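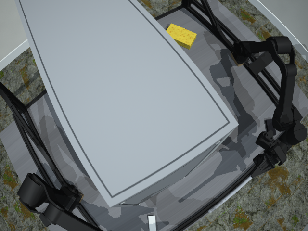
Joltstead Household Water Use Diary: Data Card

Release 2, dated 21 November 2019

Summary

The Joltstead Household Water Use Diary is a collection of daily written records kept by households in the town of Joltstead and the outlying settlement of Godinho. Each household noted its meter reading once in the morning and once in the evening and recorded the main uses of water in between. The collection holds 838 completed diaries. It was prepared by the Kosadano Institute for Local Services, which maintains the files and answers questions about them.

The diaries cover the month of August, when garden watering is at its highest and the town's reservoir is at its lowest. They do not support statements about yearly use.

Contents of the release

households.csv — one row per household, with housing type, number of residents, garden size band and meter type
readings.csv — morning and evening meter readings, in liters
uses.csv — diary entries, one row per recorded use
codes.txt — the list of use codes and their meanings
corrections.txt — changes made to the original entries, with the reason for each

All files are comma-separated text in UTF-8. Dates are written year first. Missing values are left blank; a zero always means that the household wrote a zero. 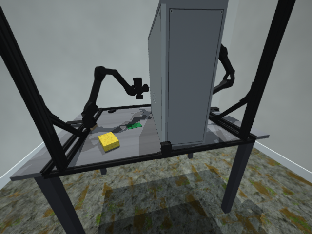
How the diaries were collected

Households were drawn from the town's billing list. Letters of invitation were sent by mail, and a printed diary followed for those who agreed to take part. Each diary contained a page for every day of the month, a pencil, a short guide to reading the meter, and a prepaid return envelope. Households that lacked an outdoor meter were shown how to read the indoor one during a home visit.

Participation was voluntary. Households received a credit on their next water bill after returning the diary, whether or not it was complete. A diary was counted as complete if it contained both readings on at least 25 days.

Paper diaries were typed in twice by separate staff members. Where the two versions differed, the page was checked again and the agreed value was entered. Readings that ran backward were compared with the billing record. If the error was plainly a swapped digit, it was corrected and listed in corrections.txt. All other doubtful readings were left as written and given a flag of 1 in the column named "check".

Main fields

household_id: a random number assigned for this release. It does not match any billing number, and it does not match the identifiers used in Release 1.

area: J for Joltstead, G for Godinho.

garden_band: none, small, medium or large. The large band begins at 700 square meters.

reading_am and reading_pm: the meter value as written by the household. Some older meters in Godinho show only whole cubic meters, and their readings have been multiplied to give liters. These rows carry the value "coarse" in the column named "precision" and should not be used to study changes within a single day.

use_code: the type of use, such as laundry, bathing, dishes, garden, car washing or livestock. Households could write in a use that was not on the printed list. Such entries were given the nearest code where one was clear and the code "other" where it was not.

duration_min: the length of the use in minutes, as judged by the household. This field is blank for laundry and dishes done by machine.

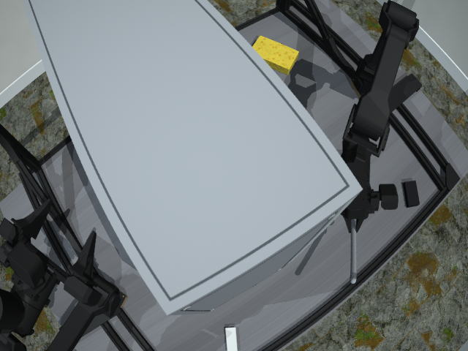
Known limits

Large households are underrepresented. Returned diaries from homes with five or more residents were fewer than the billing list would suggest, and those that were returned had more missing evenings. A weight is supplied in households.csv to adjust for household size and area. It does not adjust for income, which was not asked.

Garden watering is likely to be underreported. A voluntary limit on lawn sprinklers was in force during the whole month, and some households may have been unwilling to write down evening watering. The meter readings are not affected by this. Users who need total outdoor use are advised to work from the overnight difference between readings — the method is set out in codes.txt — and to treat the written entries as supporting evidence only.

A main on the north side of Joltstead was closed for repair for part of the month. The 385 households served by it are marked in the column named "main_closed". Low readings in these homes on the affected days should not be taken as a sign of saving.

Leaks were recorded only when the household noticed one. A blank in the leak column does not mean that the plumbing was sound.

Privacy

Names, street addresses and account numbers were removed before the files left the Institute's office. Free-text remarks have been withheld in full, as many of them mention neighbors or matters of health. Users must not attempt to identify any household, and must not join these files to property records at the level of a single home.
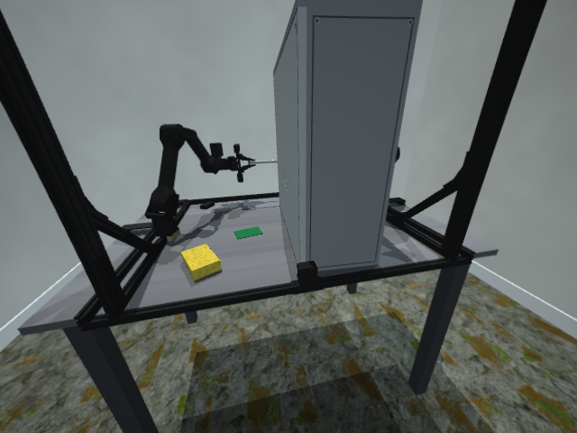 Changes since Release 1

The weights have been recalculated using the corrected billing list. Duplicate diaries from households that moved within the month have been merged. The code for swimming pools, formerly part of "garden", is now separate. The earlier release was processed with the Stiselon entry forms, which cut off readings above six digits; the affected rows have been typed again from paper.

Terms of use

The files may be used free of charge for research, teaching and public planning. Commercial use requires written permission. Published work should name the collection, the release number and the Kosadano Institute for Local Services. A copy of any report should be sent to the Institute's records desk.

Errors may be reported to the same desk in writing. Please give the file name, the household_id and the date of the entry. Confirmed errors will be corrected in the next release and listed in corrections.txt.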